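3.2 Desk shape and the placement of small items

The second part of the study dealt with shared desks whose outline departs from the rectangle. Earlier work on desk clutter has mostly assumed straight edges, so that the position of an item can be given by its distance from the nearest side. On a curved top this measure is poorly defined, and we followed Danzer and Fuchs in recording each item by its nearest seat instead. A total of 2153 placements were coded in this way across 25 desks. 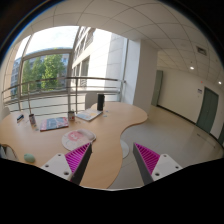
Figure 4. Light wooden desk with a wave-shaped outline. Drinks containers, notebooks and a round mouse pad lie on the top, with chairs around it.

Items were sorted into drinks containers, paper goods, desk accessories and a remainder class for anything too small or too ambiguous to name. Each placement was coded by 2 raters working separately, and disagreements were settled by the first author. Items within a hand's width of a concave edge were coded a second time, as the nearest seat is often unclear there. Bottles and cups were treated as one class throughout, whether or not they had a lid. Chairs were noted but not coded, and their position was used only to fix the seats.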